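The Fledia one-piece from Jusden costs $329, and the listing has 2,136 ratings, nearly all of them glowing. I have trouble believing that many people feel strongly about a toilet. Mine went into the small bathroom in March and I've held off writing until I'd lived with it.

First claim: "wipes down in seconds." The outside does, I'll give them that. There's no gap between tank and bowl for dust to collect in, and the sides are smooth. The rubber bumpers under the lid are another matter. They're small and black on a white lid, and you have to clean around every single one.

Second claim: the "premium" button. It's a round chrome thing set in the top of the tank, toward one end. Looks fine. Shows every fingerprint, so I polish it more than I ever polished the old handle. 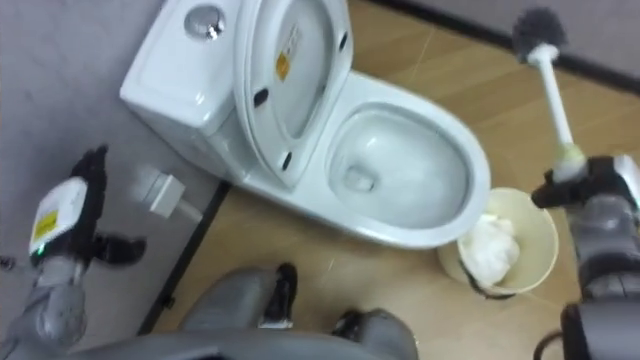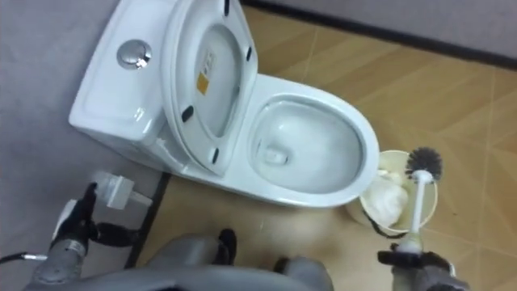
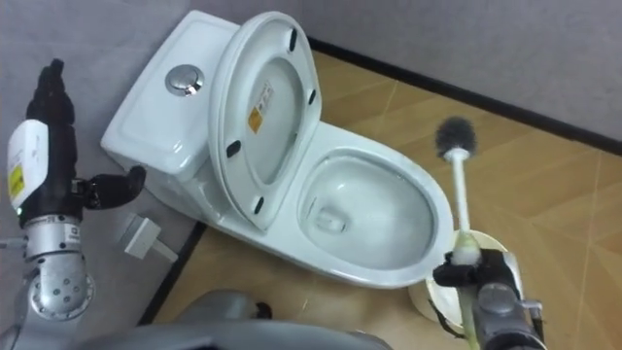

Lid up, warning sticker still on the underside.

Stotlow Home Review – Issue 11 – page 9

That sticker annoys me more than it should. I tried a corner with my thumbnail and it started to shred, so I left it alone. For this money it could go on the box.

The lid itself stays up when you put it up, which my old Kurup never managed, and it leans back on the tank without rattling. The bowl rinses well on a normal flush. I'm less sure about the "whisper quiet" business – it's quieter than the Kurup, but I can still hear it from the hall at 6 in the morning.

One practical gripe. A one-piece is heavy and awkward, and the instructions are 11 pages of drawings with hardly a word on getting it through a narrow door. Get a second person.

Would I buy it again? At a discount, probably. At full price I'd look at plainer two-piece models first and put up with the dusting.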